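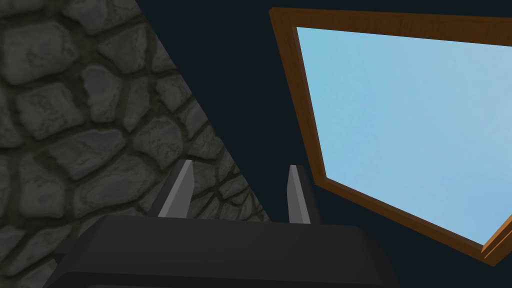
Why did the arm report a good grasp when there was nothing in the gripper?
Because the grasp check only looked at motor current, and the current went over the limit for a different reason. The fingers were told to close, the joint model had too much friction in it, the motor pushed hard against that friction, and the check read the push as contact with a part.

Week 5 notes - false grasp fault, Divever sim

Read before lab. Slides are on the course page, these are the bits I talk over too fast.

Background, short version. Divever is the sim build we use for pick practice. Controller is the Stetora one, same code that goes on the real arm. That matters. A bug in the check is a bug on the real arm too.

Wrist view for this build: gripper at the bottom, two pale fingers pointing up, cobblestone wall on the left, brown wood frame with the blue pane on the right, dark navy between. Fingers open and nothing between them, so any "part held" flag with that view is false. Learn to check the view against the flag. Most of you read the flag and stop.

What happened

Run 1,234 in the July batch. Arm goes to the pick point, close command sent, flag goes to HELD. No part there. Arm then carries on through the whole place move with nothing, opens, logs a success. Next cycle, same again. The batch was left running over lunch and wrote 800 good picks to the log. Edgars Vanags found it when he went to plot part weights and the column was all zeros.

Cause

Two things at once.
1. Finger joint friction was changed in the model file, decimal point in the wrong place. Nothing warned about it, the file loads fine.
2. Grasp check = current over threshold for 60 ms. One signal only. No check on finger gap, none on weight after lift.

Either one alone is survivable. High friction with a good check gives you slow fingers and an honest MISSED. Weak check with correct friction works most of the time, and that's how it stayed in the code.

Ülle Dzene asked last time whether the threshold was just too low. No. Raise it and you start missing soft parts, and a stiff enough joint gets past it anyway. Wrong signal, or one signal short.

Why it counts as a safety matter

On the real arm the same fault runs the other way too. Controller thinks it has a part, so it uses the carrying speed and the carrying path. Or the part is half gripped, current is high, flag says HELD, part comes out on the swing. Guard door interlock on the Adomaitis cell does not care about the HELD flag, good, leave it that way. Do not wire anything protective to a flag that is guessed from current. Will come up again in week 9.

Fix as it stands
- HELD needs current AND finger gap inside the range for that part
- second check after lift, weight at the wrist, before the arm is alowed to swing
- two empty cycles in a row = stop and ask a person
- model file gets a range check on load (Maarja Rätsep's script, in the shared folder)

The gap range has to be set per part. If you leave the default it accepts everything from closed to fully open and you are back were you started. Two groups did this last year.

For lab
Load the bad model file, run the old check, watch the flag and the wrist view side by side. Then put in the new check and run again. Write down when the flag changes and what the finger gap reads at that moment. Keep the log, you need it for the write-up.

Write-up is one page. Timeline first, then cause, then what you would change. "Operator should have noticed" is not a cause, I will send it back.

Questions to Mairéad Hennessy before lab, not during.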